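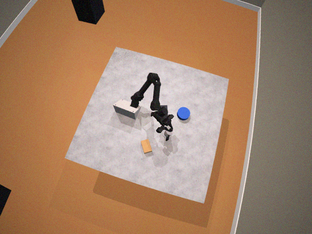
Marble (stone)
Posted in: Materials A-Z > Stone & Tile
February, by Felista Mwaipopo

Marble is limestone that got squeezed and cooked deep underground until its grains grew into tightly locked crystals of calcite. If the starting rock was dolomite you get dolomitic marble, and that one is a bit harder and slower to react with acid. I've been writing these entries for a while now and marble gets me more mail than granite and slate put together, so I'm going to take my time with it.

Color and veining

Pure marble is white. The grays, greens, pinks and blacks come from whatever else was in the mud: clay, iron, graphite, bits of old sea life. Cloudy gray patches usually mean fine carbon spread through the stone, and sharp veins are old cracks that filled in later. The Skedari quarry sells both kinds from the same hillside - I have a sample of each on my windowsill and you'd swear they came from different countries!

Hardness and acid

Calcite sits at 3 on the Mohs scale, so a steel knife will scratch it. Lemon juice, vinegar and wine will etch it, leaving a dull spot that no sealer fully prevents. Sealer slows down stains, and people mix the two up all the time (I did too, for years).

Finishes

Polished marble shows the most color. Honed marble is matte and hides etching better. Milovan Nikolovski, who cut stone at Vasilakis for 16 years, taught me to judge a hone with my fingertips and my eyes shut. His shop stopped at 300 grit for floors and went much finer for counters.

Look-alikes

A lot of "marble" in stores is onyx, serpentine or plain polished limestone. Cultured marble is resin mixed with stone dust. The Jondholm line is a printed porcelain, and the pattern repeats every 4 tiles if you lay them in order, so shuffle the boxes first.

See also: Travertine, Terrazzo, Clillen limestone

Contact | Copyright Felista Mwaipopo | Back to top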